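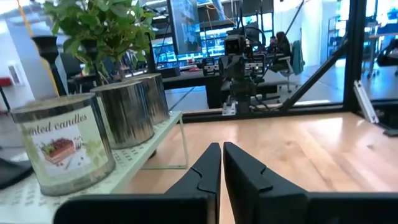

Refill prices should stay below the price of a new tin for as long as the service runs, Natalina Grasso told the opening meeting in June, and the people who return their empties should be the first to benefit.

Home | Shop | Refills | Stores | Press | Contact

Lilen extends candle refill service to Costa and Skasen stores

Candle maker Lilen will offer its refill service at all Costa and Skasen stores starting in June. Customers can bring back an empty Lilen tin, have it cleaned and refilled, and pick it up four days later.

The service began as a trial in three stores. During that period customers returned 1110 tins. Of those, 133 were too dented or rusted to use again and were sent for metal recycling. The rest were refilled and returned to their owners.

Refills are available in every scent in the regular range. Seasonal scents will be added in the fall. Tins should be empty of wax down to the last quarter inch, and the lid should be included if the customer still has it. Tins from other makers cannot be accepted at this time.
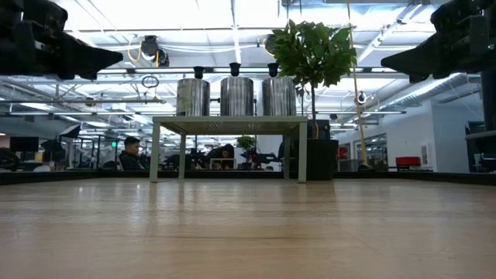

Wooden tabletop with the open-plan room beyond.

Collection and delivery between stores will be handled by Kimotance, which already carries Lilen's regular stock. Returned tins will travel on the same trucks — no extra routes are planned.

Store staff will label each tin at drop-off and give the customer a paper receipt. Tins that are not picked up within three months will go back into general stock.

Press inquiries and requests for samples can be sent through the contact page. A list of participating stores and their opening hours is available at each Lilen counter.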